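Changing the jaw mesh on the hand grippers

Monday was maintenance day in the Trekcombe room, so I finally got round to the jaw padding.

The black textured mesh in the jaw of each hand-held gripper wears smooth in the middle first, and thin cards start to slide. Our log said 996 grips on this pair. Nele Thiele set the limit at 1,000 when we started and I didn't fancy arguing over the last few.

Peel the old mesh from the back edge. Wipe the grey jaw with alcohol and leave it for 3 minutes. Press the new piece in from the point of the V outwards, otherwise it bridges across the notch and lifts within a day. I got this wrong on 2 of them in June.

Then check that the marker block on each gripper is tight. Rainer Wiegand found one had crept round a little, which had spoilt a morning's recordings.

Last job is a trial pick on the red table with a light blue card, looking through the gripper's own camera. Line the jaw up with the card before closing.

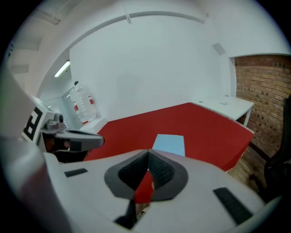 Still to do

Order more mesh from Kasten. Ask Ida Vogler where the spare knobs went.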